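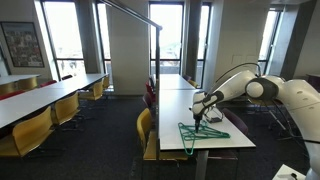

Green plastic hangers on one of the white tables.

Flekthorpe Hangers – read me first

Welcome, and thank you for taking an interest in what must be one of the humbler collections going. Flekthorpe Hangers is a set of pictures and short notes about clothes hangers in heaps, put together for people who care about how heaps come apart (sorters, shop fitters, anyone who has ever pulled at one hanger and got six).

What is in it

There are 262 entries, grouped into 14 folders, one for each session. Every entry has a picture and a line or two of notes. The notes say which way the heap was tipped out, and whether any hanger stuck out past the edge of the table, as those tend to be the easy ones to start with.

The room

We used the long room at Flekthorpe, with its rows of white tables and its chairs in yellow, red and dark purple. We are rather fond of those chairs and have left them wherever people last sat. The window blinds were never touched during a session, so the light wanders a bit, more so in the November folders.

How the names work

Folders are called after the heap style. Flemska means a flat heap, spread wide and shallow. Kütt means a tall one. Widalano is a flat heap that was combed through by hand before we began, and there are only 2 folders of those – we meant to do more and ran out of afternoons.

Known problems

In 9 entries the notes have the wrong heap style. They are listed in corrections.txt, and we would sooner leave the originals alone than muddle anyone who already has a copy.

Using it

Please do use it, share it and cut it up as you like. If you find another mistake, add a line at the bottom of corrections.txt with the folder name first.

Last changed: Fri 10 December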